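Drestance: simulated pick episodes for the Pliltgate bench

README and data card, release 2
Maintainer: Baltasar Barrientos
Last changed: September

Summary

Drestance is a set of 200 simulated episodes in which a single robot arm approaches a small pegged block on a table. It was made for the Pliltgate site, where Georgiou plans to move part of the carrier handling on the assembly bench from people to an arm. The set has two uses. Engineers use it to train and check the approach and grasp stages before anything is run on the real bench. Bench staff use the rendered episodes in the review sessions described under Work changes.

The episodes were produced in Urnow, the in-house simulator. No footage of staff is included in any part of the release.

Task

Each episode has one instruction: pick up the black pegged block. The arm is mounted on a fixed pedestal and carries a parallel gripper with two fingers. The block lies on the table in front of the pedestal. Episodes start from a folded pose with the gripper pointing down, and end on a lift, a timeout or a contact fault.

The task covers the first part of what an operator does when clearing a carrier from the bench. It does not cover turning the carrier over, reading its label, checking for bent pins or deciding where it goes next. Those steps stay with the operator in the Pliltgate plan and have no counterpart in the data.
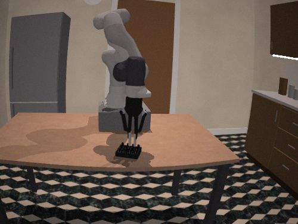 Figure 1. Gripper over the pegged block, fingers close together, arm on the grey pedestal.

The block was chosen for its pegs. A flat block can be gripped almost anywhere along its sides. With pegs on top, a gripper that comes down slightly off line touches them first, and the simulator logs the contact. Operators at Pliltgate had described the same fault in their own terms (catching the top) during the first visit, and it is the fault they see most often in new starters.

Contents of the release

episodes/ : one folder per episode, containing states, actions and rendered views
meta.csv : one line per episode, with start pose, block position, outcome and reviewer fields
notes/ : comments from the bench review, in plain text, with names removed
scene/ : the Urnow scene file and the settings used for rendering
checks/ : scripts that confirm the file count and recompute the outcome column

States are stored per step as joint positions, finger opening and block pose. Actions are stored as target positions. The block pose is taken directly from the simulator and is exact, so a policy trained on it will do better in Urnow than it can on the bench. Use the rendered views if you want results that mean anything outside the simulator.

Fields in meta.csv

episode_id : text, unique
start_pose : index into the list of start poses in scene/
block_x, block_y, block_turn : position and rotation of the block at the start
outcome : lift, timeout or fault
first_contact : side, peg, table or none
reviewed : yes or no
stop_mark : step at which a reviewer said they would have stopped the arm, blank if none
reason : short free text, as spoken, typed up by the session lead

The last three fields are filled in by hand. A blank stop_mark in a reviewed episode means the reviewer watched to the end and raised no objection. A blank in an unreviewed episode means nothing. Filter on reviewed first.

Scene

All episodes share one room: a wooden table on a checkered floor, a refrigerator to the left, a brown door behind the arm, and kitchen cabinets with a counter to the right. The furniture does not move and is not part of the task. Changes between episodes are limited to the arm and the block. Shadows are rendered, and the arm's own shadow falls over the tabletop. A dark block inside a dark patch of table is harder to separate from its background than one in full light, and early versions of the detector lost it there. We left the lighting alone, as the Pliltgate bench has an overhead lamp and the same problem.

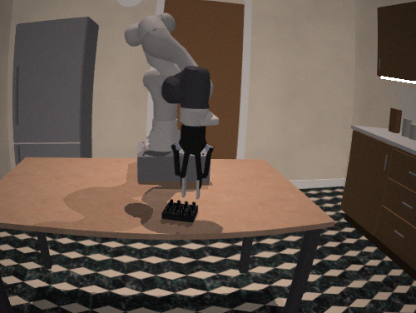
Approach height was the setting that took longest to agree. The first plan had the gripper come straight down at constant speed. Reviewers found it hard to judge what the arm was going to do and marked a stop in most of those episodes, including several that ended in a clean lift. A short hold above the block was added before the fingers close. It costs cycle time. It also gives the person at the next position a fixed point at which to decide whether to let the movement continue, and the number of stop marks fell once it was in.

The hold can be turned off with hold_above = 0 in the scene settings. Please do not publish results with it off as results on Drestance.

How the episodes were collected

An engineer drove the arm in Urnow with a hand controller for the first batch. The rest were generated by a scripted planner with small random offsets, then replayed and filtered for simulator errors such as the block sinking into the table. Episodes that failed for ordinary reasons were kept. The outcome column gives:

lift: 147
timeout or fault: 53

The share of failures is higher than a working cell would tolerate. It was kept high on purpose so that reviewers had something to stop.

Bench review

Seven bench operators took part, drawn from both shifts. Sessions were held in paid hours, in the training room, and attendance was not recorded against any individual's appraisal. Each operator watched a selection of episodes and could call a stop at any step. The session lead entered the step number and the reason given. Operators were free to disagree, and where two of them reviewed the same episode both rows are kept in notes/.

Reasons fall into a few groups. The largest concerns the fingers coming down over the pegs instead of the sides. Next is speed near the table. A smaller group concerns the arm's elbow, which several reviewers said they would not want at head height beside them. This last point is not a fault in the data, as nobody stands at the table in the simulator, but it led directly to a change in the planned guard line.

Work changes at Pliltgate

The section below is included because the data is used to support decisions about people's jobs, and anyone reusing it should know what those decisions are.

Before the change, one operator per shift clears carriers from the bench by hand and passes them to inspection. The job is repetitive and hard on the thumb joint. It is also the position where new starters learn what a good carrier looks like, since every one passes through their hands.

After the change, the arm picks and places and the operator inspects. The headcount on the bench is unchanged in the current plan. What goes is the handling time, and with it the informal training. Two supervisors raised this separately. The present answer is that new starters will spend their first weeks on manual clearing with the arm parked, and move to inspection after sign-off. Whether the line rate allows for that has not been shown.

Pay grades are outside the scope of this document. The inspection role carries more responsibility than clearing does, and the operators have asked for it to be regraded. That question was open at the time of this release.
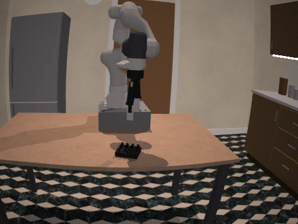
Stopping the arm needs its own rule. In the review sessions operators stopped freely, because stopping cost nothing. On the line a stop shows up in the rate. The site has agreed that stops will be logged by position and not by person for the trial period, and that the log will be read by the bench team before it goes to production planning. The stop_mark field follows the same pattern and cannot be traced to an individual from the files released.

Known limits

Friction between the fingers and the block is a guess. It was tuned until scripted lifts looked reasonable, and no measurement was made. Do not use the lift rate to predict grip on real carriers.

There is only one block shape. Carriers at Pliltgate come in several sizes, some with a lip.

Peg contact is modelled as rigid. Real pins bend, and a bent pin is scrap, so a contact logged as minor here may be a rejected part on the bench.

Reviewers watched on a screen. Roughly a third of the comments mention noise or closeness in some way, and neither can be judged from a rendering.

The reason field is in everyday speech. It should not be used to train a classifier without someone reading it first.

Uses we do not support

Setting cycle targets for staff. Comparing one shift with the other. Making a safety case for a shared workspace. The data was not designed for any of these and the sample is too small for the second.

Changes in release 2

Hold above the block added and all scripted episodes regenerated.
first_contact split into side and peg.
Names removed from notes/, which release 1 had only shortened to initials. Please delete any copies of release 1.

Contact

Questions about the files or the scene go to Baltasar Barrientos. Questions about the bench change go to the shift supervisors at Pliltgate, who hold the current version of the plan.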